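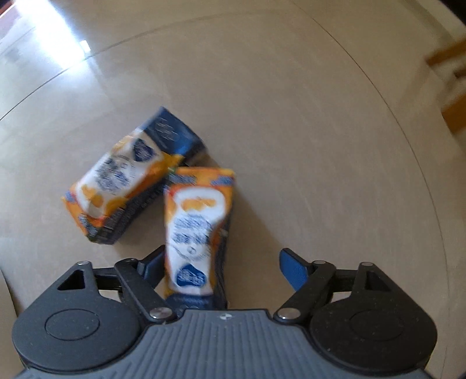 4.2 Kleine Getränkekartons und der Weg zum Boden

Wer mit Familien über das Aufräumen spricht, landet erstaunlich schnell bei den kleinen Getränkekartons, und auch uns ging es so, obwohl wir in unserem Leitfaden eigentlich mit Spielzeug und Wäsche beginnen wollten. Von den 500 Tagebucheinträgen, die uns aus den Haushalten in Bosow vorliegen, haben wir in diesem Abschnitt jene herangezogen, in denen Verpackungen auf dem Fußboden erwähnt werden. Yavuz Güler und Fotini Spanos haben sie getrennt voneinander gelesen und verschlagwortet und sich danach (mit viel Kaffee und einiger Geduld) über die strittigen Stellen geeinigt.

Auffällig war für uns zunächst, wie selten ein Karton allein genannt wird. Wo einer liegt, kommt offenbar gern ein zweiter dazu, und meistens ist es dieselbe Sorte. Abbildung 2 zeigt eine solche Paarung auf beigefarbenen, glänzenden Fliesen: zwei gleich gestaltete Kartons in Weiß, Orange und Dunkelblau, die einander berühren und zusammen ein lockeres V bilden. Wir sprechen in solchen Fällen von einer Kontaktlage und unterscheiden sie von der Streulage, bei der zwischen den Gegenständen freier Boden bleibt. Die Unterscheidung mag ein wenig pedantisch klingen, hat sich beim Verschlagworten aber bewährt, denn in den Tagebüchern wird eine Kontaktlage gern als »ein Haufen« geführt und dann auch in einem Gang weggeräumt, während verstreute Kartons über mehrere Einträge hinweg liegen bleiben können.

Eine zweite Beobachtung betrifft die Form. Flaschen und Bälle rollen unter Schränke und geraten dort in Vergessenheit, ein quaderförmiger Karton dagegen bleibt auf der Seite liegen und damit im Blick. Mehrere Eltern schrieben uns, dass sie im Vorbeigehen erst mit dem Fuß prüfen, ob noch etwas darin ist, und sich dann bücken oder eben nicht. Eine Mutter notierte im März, sie habe denselben Apfelsaft an einem Nachmittag dreimal umrundet und sich jedes Mal fest vorgenommen, ihn auf dem Rückweg mitzunehmen. Solche Einträge haben wir sehr gern gelesen, und wir danken allen, die sich die Mühe gemacht haben, auch das Nichtaufräumen festzuhalten!

Ob der glatte Boden selbst eine Rolle spielt, können wir mit unserem Material leider nicht sicher beantworten. In Zimmern mit Teppich werden Kartons seltener erwähnt, doch dort wird nach Auskunft der Familien auch weniger getrunken. Wir kommen in Abschnitt 4.3 bei den Krümeln darauf zurück.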